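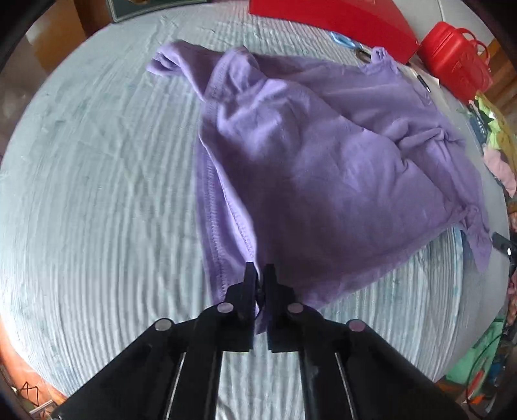 Tahiri Garment Care Label Set

Data card, revision 2
Last updated 22 March 2026
Maintainers: Sugeng Yeoh, Kamarul Ong

Summary

Tahiri is a table of care label transcriptions from second-hand clothing. Each record holds the printed text of one sewn-in label, the fibre content as stated, and the wash, dry and iron instructions converted to a fixed set of codes. The set has 1333 records. It was compiled from stock passing through the Zellstead sorting room and is meant for people writing label lookup tools, laundry guides or fibre recycling estimates.

Contents

labels.csv - one row per label, UTF-8, comma separated, header in the first row
codes.csv - the care codes and their plain wording
fibres.csv - fibre names with accepted spellings and translations
CHANGES.txt - revision notes
LICENCE.txt - terms of use

Fields in labels.csv

record_id: integer, stable between revisions. Withdrawn records are not reused.
garment_type: one of 18 values, listed at the end of codes.csv.
label_text: the words on the label in their original language and order. Line breaks are stored as a vertical bar.
fibre_main: the fibre with the largest stated share. Blank if the label gives no percentages.
fibre_share: whole number, 1 to 100. Blank where fibre_main is blank.
wash_code: maximum temperature and action, for example W30G for a gentle wash at 30 degrees.
dry_code: tumble, line, flat or none stated.
iron_code: dot count as printed, or X for do not iron.
colour_note: free text, copied only where the label itself mentions colour ("wash dark colours separately").
legibility: full, partial or poor.

Transcription rules

Text is copied as printed, including spelling errors. Symbols are not described in label_text; they go straight to the code fields. Where the words and the symbols disagree, the codes follow the symbols and the row is marked C in the flags column. Size and brand text is left out. Multi-page labels are treated as one label and read from the front page.

A label with fibre text in several languages is stored whole, but fibre_main is always given in English. Regional spellings are merged through fibres.csv, so "elastane" and "spandex" resolve to the same entry. "Polyamide" and "nylon" also resolve together - this was changed in revision 2 and will break joins made against the first release.

Checking

Kamarul Ong did the first reading and Sugeng Yeoh the second, working without sight of each other's entries. Differences were settled by going back to the garment where it was still in the building, and otherwise by setting legibility to partial. The second reading finished in January.

Known problems

Knitwear is over-represented. Socks and underwear are nearly absent, as Zellstead does not handle them.
Older labels often carry a cross or a tub with no temperature. These are coded W00 and should not be read as cold wash.
Blended linings are inconsistent. Some labels list the shell only, and there is no field to record that.
Faded satin labels account for most of the poor legibility rows. Filter these out before doing any text matching.
Stated fibre content has not been tested in a laboratory and may be wrong.

Loading

Any spreadsheet program will open the files. Set record_id to text on import if leading zeros matter to your system. The Clikulmont import script reads the table without changes; the Sokberg one expects semicolons and needs the separator option set.

Licence and corrections

Free to use and adapt with attribution to the maintainers. Send corrections with the record_id, the field name and the proposed value. Corrections to label_text need a legible photo of the label - a typed version alone can't be accepted.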